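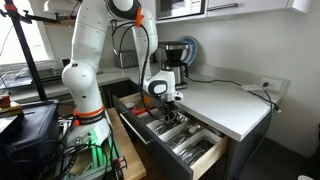 Figure 2. Cutlery drawer below the counter, with a white plastic organizer holding forks, knives and spoons.

4.2 The cutlery drawer as a shared agreement

I came into this part of the study thinking the cutlery drawer would be the dull one. Pantries have stories, and so do fridges, but forks? I had set aside a page for it in my field notes and ended up filling 9, mostly because people would not stop talking once the drawer was open.

Let me start with the organizer, as almost every household in Mudgate has one. The one in Figure 2 is the ordinary white plastic kind, and it shows the thing my participants kept bringing up: the front compartments and the rear ones lead different lives. In the front, the utensils lie lengthwise. Toward the back it gets crowded. Griet Van Hecke and I started calling these the "public" and the "private" ends of the drawer (a bit grand for a plastic tray, I know), and the names stuck well enough that I use them through the rest of this section.

The public end is where the agreement lives. When I asked people to tell me where the spoons go, they answered before I had finished the question. Yupin Khunthong told me her compartments had been in the same order through three apartments, and that she once spent a whole Thursday evening in a bad mood after her brother-in-law "fixed" them. I asked what he had changed. He had swapped the knives and the forks! She could laugh when she told me, but she had also swapped them back before he left the building.

The private end is much harder to get people to talk about. Ask what is back there and you get a shrug, then a list that keeps growing: the serving spoon from somebody's mother, the corn holders, a bottle opener that no longer opens much, birthday candles, rubber bands. Small bright things turn up there too – there is a little red and orange object toward the back of the drawer in Figure 2 – and in the interviews these were the items people were least able to place in any category. Vichien Intarasuk called his own back section "the waiting room," and when I pressed him on what the things were waiting for, he said he supposed they were waiting for him to move.

I want to be careful here. It would be easy to read the crowded end as a failure of tidying, and the earlier Hemmin survey did pretty much that, scoring drawers by how many items sat outside a labeled section. I used their scoring sheet for my first 7 visits and then dropped it. It kept giving low marks to drawers whose owners could find anything in them with their eyes closed (Decha Thongsuk offered to prove it, and did, garlic press and all).

What worked better was asking about reach. Most people pull a drawer open only part of the way when they want a fork, so the front compartments get used all day long and the rear ones come into view when the drawer is opened further, usually for cooking or for guests. Once I started noting how far the drawer came out, the placement made a lot more sense to me. Teaspoons were a nuisance in this respect. In homes where coffee was made on the counter right over the cutlery, people often wanted their teaspoons as far forward as they would go, and a couple of participants kept them out of the drawer entirely, in a mug.

There is also the question of who empties the dishwasher, which I had not planned to ask about and which comes back in Section 5. For now I will just note that the person who puts the cutlery away and the person who complains about where it is were, in my interviews, very rarely the same person.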